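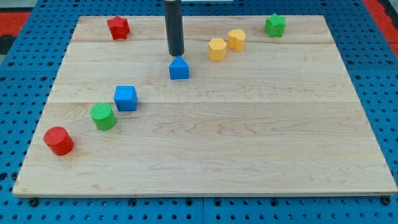 Ticket: Drulent tabletop kit, pusher rod too high at far side of board
Opened by: Bríd Egan, Tendalby
Handled by: Vendula Sokol, Charvát support
Product: Drulent kit on trial loan, Riltemetti control software
Priority: normal
Status: closed

Bríd Egan, 09:10
We have the Drulent kit on trial and I'd like to get this sorted before we decide whether to buy. The rod is meant to come down beside a block and push it across the board. Near the front edge it does this well. Towards the far edge it stops too high and passes over the top of the block, or catches the top and tips it over. The stars are the worst because we stand them upright.

No error is shown in Riltemetti. The move is reported as complete each time. The arm has been homed and power cycled. I have also run the "touch-off" routine from the menu, at the front left corner as the guide says.

We are using our own maple board, bolted table underneath, standard block set.

Vendula Sokol, 09:45
Thank you, that is clear. Please can you send the following:

- the Riltemetti log from a run where the rod went over a block
- the travel speed set on the Motion page
- whether the rod collar is tight when the power is off
- whether the fault happens with the board taken away and the rod sent down to the bare table

Please keep hands clear while the arm is live. The collar should only be touched with the power off.

Bríd Egan, 11:20
Log attached. Travel speed is 200 mm/s. The collar is tight, I could not turn or slide it by hand.

I haven't done the bare table test yet as Raed is using the arm until after lunch.

Vendula Sokol, 11:50
I have read the log. The arm is reaching the height it was asked for on every move, so I don't suspect the motors. It looks as though the software believes the board is higher at the far side than it is. Touch-off at one corner would not show that.

When you do the bare table test, please send the rod to a point near the front and a point near the back, and measure the gap under the tip with feeler gauges or a stack of card. Drop the speed to 70 mm/s for the test.

Raed Haddadin, 14:35
Raed here, I share the rig with Bríd. Bare table test done at 70. The gap at the front and the gap at the back are the same as far as the gauges can tell. With the board back on, the gap at the back is bigger than at the front. We swapped the board end for end and the result did not change, so the board itself doesn't look tapered.

I checked whether the board was rocking. It sits flat.

One more thing, which may or may not matter. The kit was first set up with the thin mat that came in the box. Nana changed over to the maple board in July and made a new surface profile for it.

Vendula Sokol, 15:05
That does matter, thank you. Please open Riltemetti, go to Surfaces, select the profile for the maple board and tell me what is under "Reference points". Also the profile type, which will be Flat or Tilted.

Nana Kpodo, 15:30
Type is Tilted. It has three reference points. Two are at the front of the board and have the same height. The third is at the back and its height is higher than the others. I think I may have taken the third one with a block under the rod. I remember leaving the blocks out while I did it. The software accepted it without any message.

Vendula Sokol, 15:50
That would explain it. With that third point the software has worked out a slope rising towards the back, and it lifts the rod to follow it. The bare table test used the default profile, so the slope was not applied.

Please do this:

1. Clear all the blocks from the board.
2. Delete the maple board profile. Don't edit it, as the old slope is kept until a restart.
3. Choose New surface, type Tilted, and take the three points again with the rod touching wood each time. Keep clear of the glued seams if you can.
4. Save, then restart Riltemetti.
5. Run touch-off at the front left corner.
6. Put one block near the far edge and try a push at 70 mm/s before going back to your normal speed.

Bríd Egan, 16:40
Done in that order. The three heights now agree closely. First push at the far side was good. We then put the rest of the blocks back and ran the short routine at 200. The red star and the green star both moved without falling.

Two comments for the trial report. The guide does not say to clear the board before making a profile, and I would have expected a warning when one point is so far from the others. Also the delete-and-restart step isn't written down anywhere I could find.

Vendula Sokol, 16:55
Glad that is working. Both points are fair. I have passed the warning request to the Riltemetti team and asked for the guide to be changed. I can't give you a date for either.

Please leave it running on your longer routine and let me know. I will keep the ticket open until then.

Bríd Egan, 10:15, following day
Left it going under supervision for 600 pushes, all areas of the board. The rod did not pass over any block. The heart turned instead of sliding on a few of the pushes, but it did that before and I take it to be down to the shape. Happy for you to close this.

Separate question: does the rod tip count as a wearing part, and is a spare included if we buy?

Vendula Sokol, 10:40
Yes, it is a wearing part. We suggest looking at it every 2000 pushes and changing it if the rounded end has gone flat. One spare comes with a purchased kit but not with the loan kit. Elsie Clegg in sales has your details and will send the price list for extra tips.

Cause: wrong reference height in surface profile, block left under rod during setup.
Fix: profile deleted and remade on a clear board, software restarted.
Parts sent: none.
Ticket closed by V. Sokol.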